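Cormier Community Housing opens applications for 51 homes in Sesdale

Media release
3 Apr 2026

SESDALE – Cormier Community Housing is now accepting applications for 51 new affordable rental homes on the site of the former Clastent textile mill in Sesdale. The first tenants are expected to move in this September.

The homes are divided between two low-rise buildings joined by a shared courtyard. They range from one-bedroom units for single people and couples to three-bedroom units for larger families. Of the total, 14 are fully wheelchair accessible, and a further 11 are set aside for tenants aged 65 and older who currently live in Sesdale or the surrounding townships.

Rents will be set according to household income and reviewed once a year. Heating and water are included in the rent. Electricity, telephone and internet service remain the responsibility of the tenant.

"Many people who grew up in Sesdale have had to leave it to find a place they could afford," said Ginette Després, Executive Director of Cormier Community Housing. "We have heard from parents whose adult children commute more than an hour to jobs in town, and from older residents living in houses they can no longer keep up. These homes were planned with both groups in mind."

Construction on the mill site began after the removal of the old dye works and the cleanup of the soil beneath it. The brick front of the main mill building on Cormier Street has been kept and repaired. Behind it, the interior has been rebuilt to current fire and energy standards, with triple-glazed windows and a central heat pump system serving both buildings.

The ground floor of the east building includes a common room with a kitchen, a laundry room and a multi-purpose workroom with pine tables, which will be available to tenants and to local groups by booking. A booking schedule will be published before the buildings open. Tenants will have priority on evenings and weekends.

Residents raised concerns about parking and traffic at public meetings held during the planning stage. In response, the driveway was moved from Cormier Street to the lane on the north side of the property, and the sidewalk was widened along the full length of the site. The bus stop at the corner will be fitted with a shelter and a bench before the winter.

"The neighbours asked fair questions and the design is better for it," said Gervasio Olivares, the project's lead architect. "Moving the driveway cost us part of the courtyard, but children walking to school will no longer have to cross in front of cars leaving the building."

Applications may be submitted online or on paper. Paper forms are available at the Sesdale library, the municipal office and the Cormier Community Housing office. Applicants will need to provide proof of income for every adult in the household, as well as the name of a current or previous landlord where there is one. Help with filling out the form is offered at the office by appointment, in English and French.

More than one application per household will not be accepted. Homes will be assigned by draw among eligible applicants, with separate draws for the accessible units and the seniors' units. Applicants who are not selected will be placed on a waiting list and do not need to apply again. The waiting list for Cormier's existing buildings in the region stands at over 200 households, all of whom have been notified by mail of the new homes and may ask to have their files transferred.

Pets are permitted, subject to the terms of the lease. Smoking is not permitted inside the buildings or in the courtyard.

Cormier Community Housing is a non-profit landlord that owns and manages rental housing in Sesdale and neighbouring communities. It is governed by a board elected by its members, and tenants hold two of the seats.

Media contact:
Francine Fortin
Communications, Cormier Community Housing

Reader comments are open on this release. 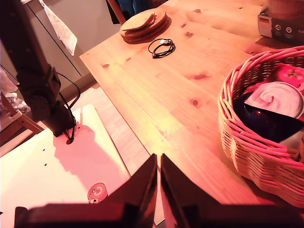 Tanner Lapointe: Glad to see the driveway moved to the lane, but is the lane going to be plowed by the town or by Cormier? It was left for days at a time last winter. I would also like to know whether someone already on the waiting list keeps their place if they ask for a transfer and then aren't picked in the draw. The letter my mother received doesn't say.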